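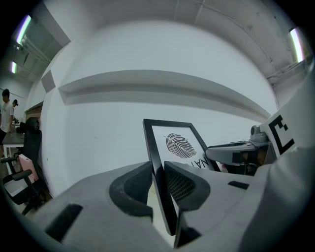
A leaf print in a thin black frame.

Let tenants put nails in the wall

By Anisa Pelupessy
29 Apr 2022

In my contract there are 38 rules. I have read all of them, more than one time, because English is my third language and I am afraid to miss something. Rule number 10 says that the tenant shall not fix, or allow to be fixed, any nail, screw, hook, adhesive strip or similar to any wall, door or ceiling. I have lived under this rule for six years in two different flats in Kurkcombe, and I would like to argue that it should disappear.

I know that for many readers this is a small matter. People are paying too much rent, they have mould in the bedroom, they are asked to leave with two months' notice. I have had the mould also. But the bigger problems are discussed every week and the nail is not discussed, and I think it says something about how we see the person who rents.

When I came to this country I believed that renting a flat means that for some years the flat is my home. Where I grew up my parents also rented, and my father, Gilang, made holes in the walls whenever he wished. The owner was a Mrs Tuhumury who lived across the street. She came to drink coffee and looked at our family pictures, and once she told him that one was hanging too low. When we left, my father filled the holes with paste and painted the front room in one Saturday. It was understood by both sides that a family will leave some marks.

Here I have paid 200 pounds for two marks. It was in my first flat, where I had a calendar and a small mirror in the hall, each on one thin nail. The agency, Pelier, sent me a list after I moved out, and on this list was "making good of hall". I asked for the receipt of the painter. I was told that the sum was a standard charge and that no receipt was required. I didn't know then that I could dispute it. I paid, and in my next flat my pictures stood on the floor.

They are still standing on the floor. A picture on the floor is always waiting. You move it when you clean, you put it behind the sofa when guests come, and after some time you stop looking at it. My neighbour Aurelio Sotomayor has the same contract and he has put all his pictures on top of the wardrobe, lying flat. He is 61 years old. He told me he will hang them in the next place, and then he laughed, because he said the same in the last one.

I wanted to hear the other side, so I spoke with Innes MacKinnon, who lets out three houses near the station and is by all accounts a fair landlord. He was patient with me. He said that one tenant used nails as long as a finger and hit a water pipe, and that another pulled off sticky hooks and half of the plaster came with them. He asked me who should pay for this. I answered that the tenant should pay, of course. A person who breaks a water pipe must pay for the water pipe. But the deposit already exists for this purpose, and my contract has another rule, number 4, about damage. We don't forbid tenants to cook because somebody once burned a worktop.

Mr MacKinnon also said that a filled hole is never invisible. Here I must agree with him. If you stand close and the light comes from the side, you see it. But walls are painted again after some years in any case, and the tenant has paid for these years with the rent. An owner who drives a car for six years doesn't expect it back like new. Why do we expect this from a wall?

My proposal is modest. Every contract should allow a reasonable number of small holes for pictures and shelves, with the duty to fill them before leaving. If the owner is worried about pipes and cables, he can mark on a simple plan where they run. My friend Prapai Phetsri has such an arrangement in writing, on half a page. She asked for it before she signed, which I didn't have the courage to do. The owner even lent her his drill. She has covered the whole wall of her kitchen, there are plates, postcards, a map of the river, and when I sit there I feel that somebody lives in this place. In my kitchen I don't always feel it.

Some people will tell me to buy a house if I want to make holes. I would like to. On my salary from the Brideo bakery it will not happen soon, and there are many in Kurkcombe who are in the same situation and will stay in it until they are old. If renting is how we are going to live, then the rules must be written for people who stay, who have a grandmother in a frame and want to see her at the height of the eyes.

My contract ends in July. I have been offered a new one, with the same 38 rules, and this time I have written a letter about number 10 before signing. I am waiting for the answer.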